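3.2 Collecting the demonstrations

I'll start with the croissant, as it gave us more trouble than everything else in the Gethin set put together.

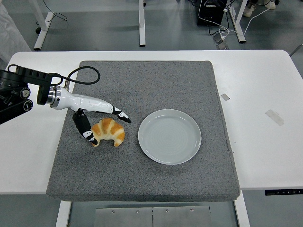

Figure 4. Pick-and-place task at the point of approach, fingers open either side of the croissant, with the plate to its right.

3.3 How we drove the arm

We recorded 329 demonstrations of this task, all by remote control. Lleucu Pumphrey and I did most of the driving, and Osian Mathias came in for the last 165 so that we'd have a third pair of hands in the data (his style is quite different from ours, much quicker on the way down and fussier at the plate). We'd begun in May by guiding the arm by hand, which is lovely for getting a feel for the reach, but our own sleeves and elbows kept wandering into the camera view, so I dropped those 195 early runs from training and kept them only for the comparison in Section 5.

The instruction to every driver was the same: open the fingers, come down either side of the croissant, close gently, lift, and set it on the plate. I was deliberately vague about speed. What I did insist on was a short pause just before closing, and I'd do that again without a second thought! It gives the model a clear moment to learn from, and when we left it out, in a small trial that Meinir Prydderch ran on the Brakby controller, the policy tended to shut the fingers while the wrist was still moving.

The gap between croissant and plate caused more arguments than I expected. Lleucu wanted it wide. I liked it narrow, in the order of one croissant's width, so that the carry was short and we could spend our patience on the grasp. We ended up mixing the two, and shifting the plate between runs.

Botched grasps stayed in as long as the driver recovered without help. Runs where somebody reached in to put things straight were thrown away.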